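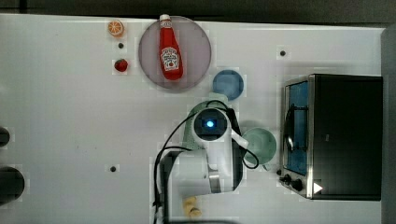
Progress report on the play kitchen sets, Drodcombe room
August 13, 2019
To: Aitana Calvo, Stultia
From: Wanpen Kamolrat

2 shares
2 comments

This report covers the period since the second payment came in. The money was for the pretend-cooking table at Drodcombe and for the play kitchen sets that go out on loan to families. Most of the work in the plan is done. The storage is behind, and I explain that further down.

The table is in use. We kept the white top because the toys show up well on it and it wipes down fast. Joscha Brinkmann wanted a patterned cloth over it at first, and we tried one, but the plates slid and small pieces got lost in the folds. We went back to the plain top.

For the food we bought fruit first, including orange slices and strawberries, and then things the children would know from home. The ketchup bottle was Colm Daly's idea. It gets picked up more than the fruit does, and it usually ends up on a plate. The small toaster oven was the largest single item on the food side of the budget. We looked at a full play stove and decided against it. The stove would have taken up half the table and could not go out on loan.

The plates are plain round ones in pink and blue. We had planned to buy matching sets in one color. Mixed colors work better for sorting, and children who don't want to cook will often sort, so the next order will be mixed too.

Spending to date is $783, all of it on toys, dishes and storage. Receipts are in the folder Colm sent. Nothing was spent on printing. We used the sheets left over from the Hailu project and wrote the new item names on the back.
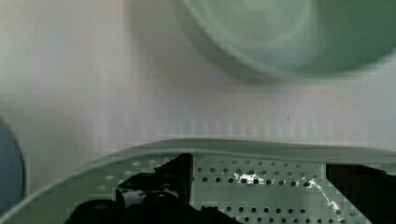

On washing and storage, we have settled on pieces with holes in them wherever we can get them. Solid bins held water in the corners, and the toy food came out smelling stale. A perforated floor lets the water through and the crumbs go with it. The drawback is that very small parts can catch in the holes, so the smallest pieces now go into a mesh bag before rinsing.

The loan side started slowly. Roughly 19 families have taken a set home so far. Rasmus Adomaitis checks each set against its list when it comes back, and he has asked for the lists to be shorter. We will do that. He has also asked that the plates be packed flat at the bottom, with the food on top. Sets packed the other way came back with dented fruit.

The delay on storage comes from the supplier, Gristuvow. Our shelving order was split and the second part has not arrived. Until it does, the loan sets are stacked in the hall cupboard, and whoever needs one from the back has to take out the ones in front. We have asked for a delivery date and will pass it on when we have it.

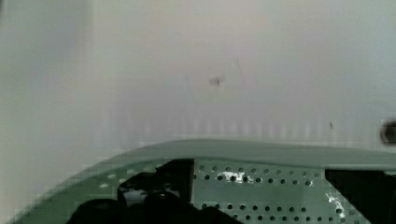 Do the toys need to be washed after every session?

Plates and food are rinsed at the end of each day they are used, and loan sets are washed when they come back. The toaster oven is only wiped with a damp cloth.

Aitana asked for a list of what is left to do. Shorter contents lists need to be written for the loan sets. The shelving has to go up. We would like more food that isn't fruit, mainly bread and vegetables, and a few extra plates to cover losses. I think the remaining money will cover all of this, but I would like to move a small amount from shelving to toys if the second part of the order is canceled. Please let me know if that needs a form.

The next report is due in November. Joscha will write it, and I will send him my notes on the loans before then.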